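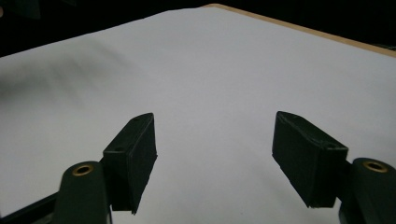 White paper over a board or tabletop, with the wooden edge showing along one side.

Paper goes down on the tables at Carow Hall

If you've been to a Saturday-style craft morning at Carow Hall, you know the tables. They're good solid tables, and over the years they've collected glue, ink, candle wax and one very stubborn patch of purple that I'm pretty sure was there before I moved to town. So I was happy to hear that the drawing group is covering them with big sheets of plain white paper from now on — and you're allowed to draw right on it!

The idea came from Geetha Fernandes, who used to do the same thing at her kitchen table when her kids were small. She got a price on paper from Stollari, the art supply place on Jerwood Street, and the group paid for it out of the fall bake sale, which brought in $259 (the lemon bars went first, as they should).

I stopped in to help set up and learned that laying a big sheet flat is harder than it looks. You start at one corner, smooth toward the middle with your forearm, and try not to lean on it while you reach for the tape. My first one had a crease right down the center. Solange Marchal kindly took over and gave me the scissors instead.

There are 13 tables in the hall and the group is doing eight of them for now. The rest stay bare for the quilters, who need to slide fabric around and don't want paper catching under it. Fair enough.

Lucinda Obi, who leads the drawing sessions, likes having a plain surface with nothing printed on it. "People pick up a pencil sooner," she told me. "A sketchbook makes them nervous. They'll doodle on a tablecloth all day." She's planning a warm-up where everybody traces the shadows that fall across their end of the table, then moves over two chairs and carries on with someone else's. I tried it with a mug and a desk lamp and got something like a potato, but I had fun.

Used sheets will be rolled up and saved, and the best bits are going on the wall by the coat rack in November. Loïc Gautier has offered to do the cutting and pinning. If you'd like your piece kept, put your initials next to it.

The first session with the paper down is 14th October at 10 a.m. Pencils and charcoal are provided. Please leave the permanent markers at home — they go straight through to the wood, and we have enough purple already.

Recent items
Hijazi Bakery moves its bread pickup to the side door
Josiane Rolland's quilt squares: where to drop yours off
Library cart looking for large-print mysteries
Parking changes on Jerwood Street

Contact the newsletter | Copyright Carow Hall Neighbors | Back to top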